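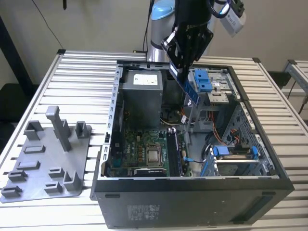
# Hovska H2 linkage gripper

The H2 is a two-finger electric gripper for small, stiff parts in tight housings. It suits benches where the arm has to reach down into an enclosure and let go without knocking whatever is next to it. We use memory modules and a Dell desktop tower as our standard trial, and the notes on this page come from that trial.

Fingers are driven through parallel linkage bars, so the tips stay square to each other through the whole stroke. The linkage is fastened with ordinary screws and can be stripped on the bench.
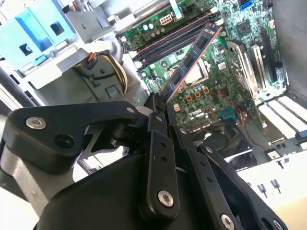
Grip force is set in the controller, from 1 to 33 N. For memory modules we start low and go up in small steps until the module no longer tilts when the arm stops. Most slipping we see comes from picking too near one end of the board.

## Compared with the Górecki G4

Ezequiel Chávez ran both grippers at our Oltudham bench in January, on the same arm and with the same program.

| | Hovska H2 | Górecki G4 |
|---|---|---|
| Trial picks | 194 | 194 |
| Weight | 777 g | 940 g |
| Service interval | 2,000 hours | 1,500 hours |
| Spare fingertips | sold in pairs | sold singly |

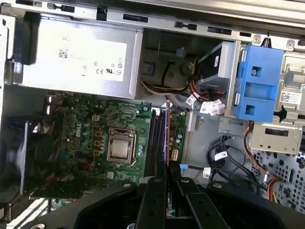 The G4 closes faster and is the better choice for open trays. Its body is wider at the wrist, and in the tower it needed a steeper approach to stay clear of the drive cage. The H2 body is broad as well, but the fingers reach further past it.

## Fitting and cameras

- The Claltasgate flange plate is supplied. Other plates are to order.
- A wrist camera can be fitted. Check focus at the working distance before you tighten the bracket.
- Leave slack in the cable for a full turn of the wrist.
- Teach the approach with the enclosure lying on its side and the side panel off.

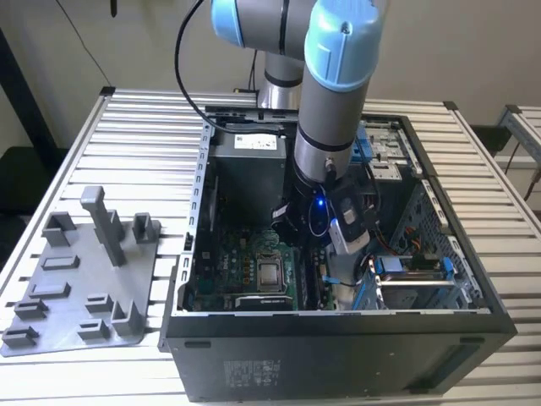
## Ordering

Order code H2-33. The price list was last changed on 9th March. Spare fingertips and linkage screws are listed under H2 parts, and the trial program can be sent on request with any order.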